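Table clearing, again

I keep a running note on which chores a machine could take off my hands, and the entry for clearing a table has not moved much since last November. Washing is solved, in the sense that a dishwasher solves it. Getting the dish from where a person left it to where the dishwasher wants it is not.

The difficulty is easy to state. A cup on a bare bench is one problem. The same cup on a table with a lamp, a cord and a vase is a different problem, and the second one is what people have in their homes. The grasp is perhaps a tenth of the work. The rest is reaching in without dragging the cord, deciding what counts as a dish, and leaving the flowers alone.

Most of the effort I follow now goes into demonstrations: a person works a hand-held gripper with the same fingers the arm will use, and the recordings go into training. The Plumix write-up used 719 demonstrations for a single family of mugs and bowls. Poojary's group used 4000 across mixed tableware and reported better results on items it had not been trained on, though the failure table in their appendix is longer than the results section.

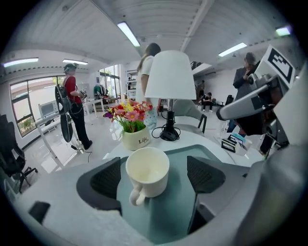
Mug, glass, lamp, flowers: the usual small-table problem.

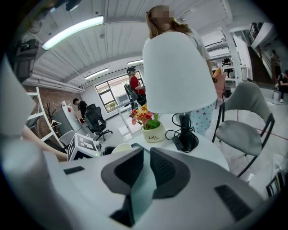

Ifeoma Dauda wrote in to say that I am grading on the wrong scale. Her view is that a home machine doesn't need to match a person's speed at all, provided it can work unattended, and that 15 minutes to clear a table would be fine if it ran after everyone had gone to bed. She would accept one dropped cup in 205. She would not accept having to move the lamp first.

I agree on speed and disagree on the cup. A household that handles a few dozen dishes a day would reach 205 within a couple of weeks, and the drop will be onto a hard floor some of the time. A shop could write that off as a cost per part. In a kitchen it means glass on the floor until morning, with a machine possibly still driving through it.

The lamp is the better test. Any system that asks for the table to be tidied before it can tidy the table gets a zero from me, and that rules out Pandita as currently documented. Lomerura claims to handle cords but gives no numbers, so I have left its row blank.

Next entry is laundry, where the state of things is worse. I still have to go through the folding papers and separate the ones that start with a flat towel from the ones that start with a pile.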